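Woven Bed Mats: Questions We Keep Getting

Does a straw mat really keep you cool at night?

Cooler than a fleece blanket, sure. Sellers like Poltia make it sound like air conditioning, and I don't buy that. Air gets under you a bit. If the room is hot, you will still be hot.

Do I need the $69 one?

I doubt it. Araceli Ayala slept on a cheap one and a Bresitz for a month each and couldn't tell them apart in the dark. Check the border stitching before you look at the price.

Does it go over the sheet or under?

Over. Under a sheet you lose whatever benefit there was. Keep your regular bedding below it so the weave doesn't rub on the mattress.

The listing says "1000 washes." True?

Who washed it 1000 times? Wipe it with a damp cloth, let it dry flat, and keep it out of the machine.

Can I fold laundry on it?

Yes, and it's better for that than a soft comforter, where every stack leans. Look out for loose ends in the weave, which catch on knits. Run your palm across it first. 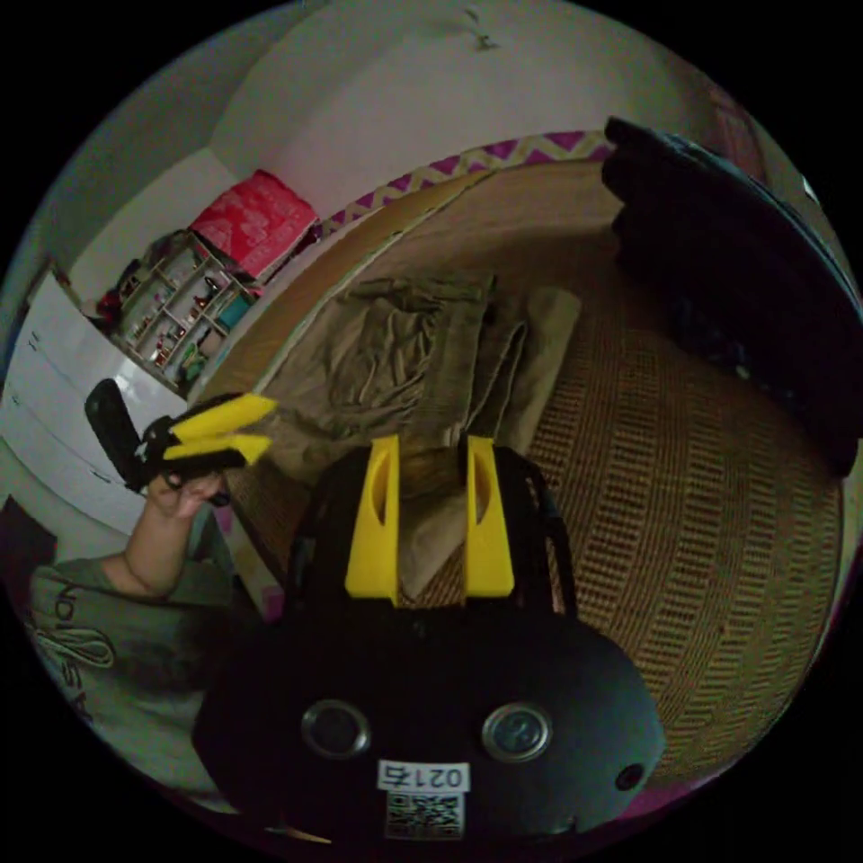

Folded khaki fabric on a woven mat, zigzag bedding along the far side.

Will the pattern leave marks on clothes?

Not from an hour or two. Leave a heavy pile there for 7 days and you might see faint lines on thin cotton. They shake out.

How do I store it after summer?

Roll it. The packaging says folding is fine. Ekow Ackah folded his and by February it had a crease that never went away.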